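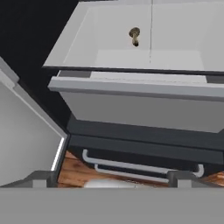

Gelo: simulated kitchen episodes for a home-built arm

Gelo is the practice kitchen for Vostgate, the two-finger arm we are building on a bench at the Hindgate shared workshop. Everything in this release was rendered in simulation, and we had a great time making it! The arm gets to fumble around sinks and cabinets for as long as it likes while the real one is still waiting on wiring.

What you get

241 episodes from the wrist view, 6 kitchen layouts, and a plain text task line for each episode. Small food items (the brown mushroom is our favorite) start in the sink, on the counter or in a drawer. Cabinet doors may start open or closed.

Folders

episodes/ -- one folder per run, with frames and joint angles
layouts/ -- kitchen files, editable by hand
tasks.txt -- one line per episode
thiele/ -- our small playback tool

Getting started

Unpack everything into one folder, start Thiele, and give it an episode number. Episode 435 is a fun first pick. Numbers have gaps where we threw out bad runs, so don't panic if one is missing.

Known problems

Pale mushroom stems can get lost against the light sink walls. Areas outside the room render as flat black -- mask them if your model gets distracted. Long bar handles sometimes snag a finger in layout 4.

Next up

More drawers, messier counters, and the first runs on the real arm in April. If you build a kitchen of your own, please send it over, we would love to try it!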